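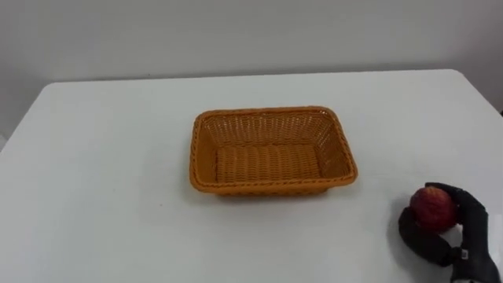
The Shemweta is a rectangular woven basket for bread, fruit, napkins and the other things that tend to collect on a table. It is the basket in our range that we sell the most of, and it has stayed the same since we added it apart from one change to the rim, described further down. On a plain white table the orange-tan color stands out well, and it goes a shade deeper along the braided band at the top edge. The corners are rounded, and the front side leans outward, so an apple or a bread roll is easy to lift out. Most customers set it with the long side running left to right, where it can be reached from both sides of the table.

Weave and rim

The inner back wall is a tight crisscross of flat strands with small open gaps between them. The floor is done differently, in close rows that run the length of the basket and make low ridges. Crumbs settle between the ridges. If you use the basket for bread every day, put a cloth or a sheet of paper under the bread and shake it out afterward.

The rim is thick and twisted. Earlier batches had a thinner one that could work loose at the corners after a year or so of being picked up by the edge. The current rim is bound through the wall and does not shift when you carry the basket one-handed with a normal load of fruit.

What it holds

We rate the Shemweta for 7 pounds. That is more fruit than most households put out at once, and anything near that weight should be lifted with both hands from underneath. It will take apples, oranges, pears, lemons and onions without trouble. Grapes and berries are better in a bowl, because small fruit can get into the gaps and stain the strands.

In restaurants and cafes it is mostly used for rolls, and in offices for tea bags and sugar packets. A cafe that buys from us keeps one by the register for wrapped cookies and another on the counter behind for clean napkins. Both uses are fine. We do not recommend it for wet items such as washed salad or fruit straight from the sink — let them drain first.

Care

Wipe with a damp cloth and leave it to dry in the open air, out of direct sun. A soft, dry brush is the best tool for the floor rows and the underside of the rim. Do not put the basket in a dishwasher or leave it to soak. Strong sun will lighten the color over a summer, usually on one side first, so turn it now and then if it sits by a window.

If a strand lifts, press it back while slightly damp and put a clip on it overnight. Please do not cut it off. A cut end will pull through and the row next to it will loosen too.

Stacking and storage

Baskets of the same size nest inside each other. Keep stacks to 7 or fewer, or the bottom one will start to spread at the front. Store them dry. If they have to go in a basement or a garage, put them in a cardboard box and leave the top open a little.

Ordering

Single baskets ship from our Bruvthorpe warehouse within 2 working days. Orders placed before noon usually leave the same day, except in February, when we close for stock count. Catalog number: 59.

Trade orders of 300 or more are handled separately and take longer, as they come directly from the weaving shop. Write to Samer Mansour at the Cinatport trade desk with the quantity and the delivery address, and say whether you need the baskets packed singly or nested. Nested packing costs less to ship.

Color varies a little from batch to batch. If you are adding to a set you already own, tell us when you bought it and we will try to match it, though we can't promise an exact match.

Returns

Unused baskets can be sent back within a month. We do not take back baskets that have held food. If yours arrives with a broken strand or a crushed corner, send a photo to the order desk before you throw out the packaging and we will replace it.

Also in this range

The Clurkomon is a round basket in the same color, with a plain rim and a deeper wall. It suits potatoes and onions better than the Shemweta does, and it does not nest.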